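Archive > randbridge-workshop > Threads > Chores, and who ought to be doing them

Re: Chores, and who ought to be doing them
Posted to randbridge-workshop, 16 January 2019

> The Kivent flyer has come round again and this time it has got as far
> as our unit manager. It says a pair of arms will stock shelves, clear
> a table and hang up the tools at night, and the word "effortless" is
> in it twice. Before he starts measuring the floor by the parts store,
> can somebody on the list tell me plainly whether any machine can do
> this sort of thing yet? I don't mean welding the same seam all day. I
> mean the putting away, the wiping down, the mugs. We have a man who
> does it for two hours a day and complains for a third.
>
> Also, who has the long ladder?

The ladder is behind the compressor at Gistau Yard, where it was in October.

As to the rest, I have strong views and a free lunch hour. Welding the same seam is the easy end. The part turns up in the same place, facing the same way, and if it doesn't a light comes on and a person walks over looking put upon. A chore has none of that. You start with a bare bit of table, and the first thing a machine has to do is work out that it is a bare bit of table: where the surface is, which way it runs, and whether that dark fleck is a crumb, a screw or a knot in the wood.
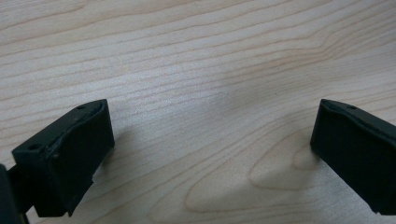 People are insulted when I say this is hard, as they have been finding tables since they were small. But I watched a perfectly respectable arm at Kyei try to pick up a shine. It had decided the glare off a bench was an object and it went for it with real conviction, several times, and then stopped and asked for help. I've had apprentices like that, though they got over it by the Friday.

So the fashion now is to stop writing rules and start showing. You give a person a pair of grippers to hold, one in each hand, and have them do the job with those in place of their fingers. Pick up a tin, stand it on a wire rack, let go, go back for the next. One hand is busy and the other mostly hovers, much as it does in anybody's kitchen. Do that often enough and there is a decent record of how the job goes when somebody competent is doing it. Then you find out how much of it the machine has taken in, and the answer varies with the tin.

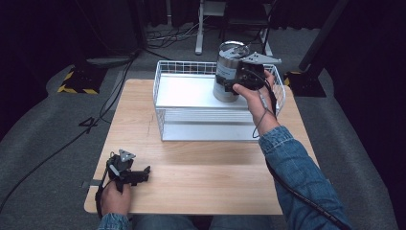

What I would believe from the flyer, and what I wouldn't

Stocking a shelf: believable, if the shelf is yours, the goods are all much of a size and nobody moves the rack. We tried a loan arm on tins for a fortnight. On a good run it put 20 up without a fuss. On a bad one it put 4 up and then laid the next on its side, gently, as if it were poorly.

Clearing a table: no. It can clear the table it was taught on. Bring in the newspaper, a phone lead and half a sandwich and you have a new table.

Hanging up tools: I would pay to see it. Our shadow board defeats grown adults.

Wiping down: the wiping is fine. Knowing when to stop is the trouble, and I say that as someone married to a person who can't either.

Mugs and cups are a case of their own. Anything in brushed steel picks up the colours of the whole room and shows a different face every time it is tilted, and if it tapers, the fingers have to sit at the right height or it creeps. Add a clear lid and there's a second lot of reflections on top of the first. With grippers in your own hands you just shut them till it feels right. Try writing down "till it feels right" for a control box. I've had a go — 3 pages, all crossed out. 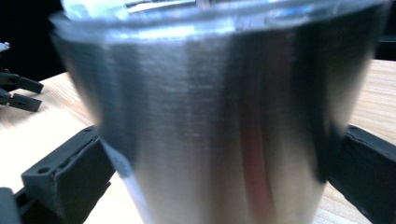 Should the unit buy a pair of arms this year?

Keep the money and keep the man. Ask Kivent to bring theirs to your floor, with your mugs in whatever state they are in, and let it run for an afternoon with the salesman sat in the van. If it gets through the afternoon, post here and I'll eat the flyer.

I'm not against any of it, for what it's worth. The gap between what these things did when I joined this list and what they do now is bigger than I would have bet on, and I did bet, and it cost me a round. Some dull bits of shop-floor work will go over to them fairly soon, and good riddance. I just think it'll be the tins first and the tea things a long way after.

Please put the ladder back with its feet on.

Recent threads on this list
Kivent demo day: is there parking?
Shadow board outlines, paint or tape
Gistau Yard compressor, the noise again
Loan arm write-up from Kyei (long)
FREE: 2 stools, one sound

Contact the list owner | © Randbridge Workshop List | Back to top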